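Drerix Crossback Work Apron: a year and a bit in

Filed under: Workshop, Clothing, Things I'd buy twice

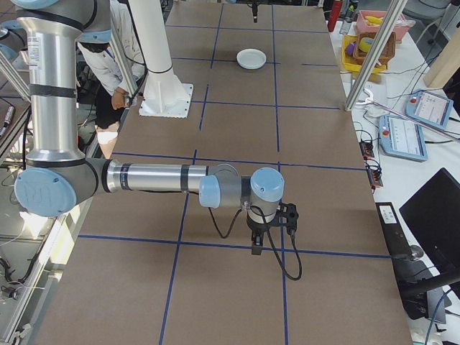

I've been through a lot of aprons. Cotton ones that soaked up oil like kitchen roll, a leather one so heavy I used to find reasons to leave it on the hook, and a freebie from a paint shop that lasted one summer before the neck strap gave way. So when I say the Drerix Crossback is the first one I've put on every single morning without thinking about it, please take that as high praise from a grumpy customer!

It's a waxed cotton apron with straps that cross over at the back and clip at the hip. No neck loop at all. If you've ever spent a long afternoon at a bench with the full weight of your tape, pencils and pocket rule hanging off the back of your neck, you'll know why I got excited about that. The weight sits on your shoulders and you stop noticing it by the time the kettle has boiled.

I bought mine from the trade counter at Cronin in Stonport for £40, in the dark green. They had a brown one too, and a black one that was already showing dust on the hanger, which put me off.

Pockets

There are six, and this is where whoever designed it clearly spends time at a bench. The two chest pockets are narrow and deep, so pencils stay upright when you lean over. The left one has a stitched slot for a marking knife (blade covered, please). The big pockets at the front open at a slant, so you can get your hand in while sitting down, and they have a small brass eyelet in the bottom corner that lets the sawdust fall out. I love those eyelets. I emptied my old apron's pockets over the sink every week and blocked the waste twice.

The two pockets on the thigh I could do without. They're low enough that you have to bend for them, and anything heavy bangs your knee on the stairs. I keep a rag in one and forget about the other.

Fit

I'm 5ft 3 and most work aprons reach my shins. This one stops just below the knee with the straps pulled in a fair way, and there's plenty of strap left for somebody much bigger. The size guide says it fits a dress size 14 comfortably and I'd agree, with room for a thick jumper underneath in winter. My brother is well over six foot and borrowed it for a weekend of fence panels. It looked a bit short on him but he was slow to give it back.

The clip is plastic, and I did worry about that. So far it's been fine, even with gloves on, and Tatberg (who make the clips and sell them separately) do a metal version that fits the same strap if you'd like something sturdier.

Wear and washing

You can't put it in the machine. The label says sponge down with cold water and hang to dry, and I'd listen to it, as a friend didn't and ended up with a pale, floppy apron and a waxy drum. Mine gets a wipe when it looks bad and a brush when it's dusty. I rewaxed it once, in August, with the back door open and the sun on it, and the creases across the lap that had gone pale came up beautifully dark again. Allow an evening and wear old clothes, it goes everywhere.

It does smell for the first couple of weeks. Not horrible, a bit like a tent, but you'll want to hang it in the shed or the porch until it settles. It's also stiff to begin with and sort of stands away from you when you sit. Mine softened up nicely after 14 days of proper use.

Glue peels off it, which I never get tired of. Wood stain doesn't, and I've got a splash on the bib to prove it, but I think it looks better for a few marks anyway.

Would I buy it again?

Yes, and I've already bought a second as a present. If they ever do one without the thigh pockets I'll be first in the queue.

Good: the straps, the eyelets, the slanted pockets, shorter people catered for
Less good: low pockets, the smell at first, no machine washing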